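3.2 Surface condition of the metal items

Condition was recorded for every metal item in the household inventory before any of them were cleaned or moved to storage.
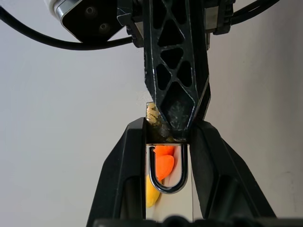
The inventory lists 2,091 objects from the Melunitz apartments, of which 64 were entered as yellow metal. We use that term throughout in place of "brass", as alloy composition was not measured and several plated items are difficult to tell from solid ones by eye. Each item was assigned one of three grades. Grade A covers a continuous shine with no discoloration beyond light fingerprints. Grade B covers local discoloration with the base color still dominant. Grade C covers items on which the base color can be seen only in patches or along worn edges.

Grading was done independently by Matei and Karunaratne under the same ceiling light. Where the two grades differed, Lahtinen assigned a third and the median was kept. Graders were told to ignore dents, scratches and missing parts, which have their own column in the inventory (Section 3.4).

Most disagreements fell on the boundary between A and B. Mottled surfaces caused particular trouble. The brass-colored object in Figure 3 illustrates the type: the yellowish-gold surface is still shiny, but it carries dark brown and black stains and speckles. Under a strict reading of the grade definitions such a surface is B, and we applied that reading to all mottled items. An earlier version of the scheme, used in the Clandville pilot, had a separate grade for speckling. It was dropped when the graders could not separate speckles from small stains in a repeatable way.

Stain color was noted in words only. We did not attempt to assign brown or black areas to particular corrosion products, and the term "oxidized" in the inventory refers to appearance. Adhesive residue, wax and cooking grease can produce similar dark areas, and the protocol did not allow test cleaning at this stage.

The grades were entered together with the room in which the item was found and its storage position (open shelf, closed cabinet, drawer or box). Items stored in contact with other metal were flagged. These fields are used in the comparison of kitchens and hallways in Section 4.

Figure 3. Brass-colored object with a stained and speckled surface, behind and to the left of the tapered tip.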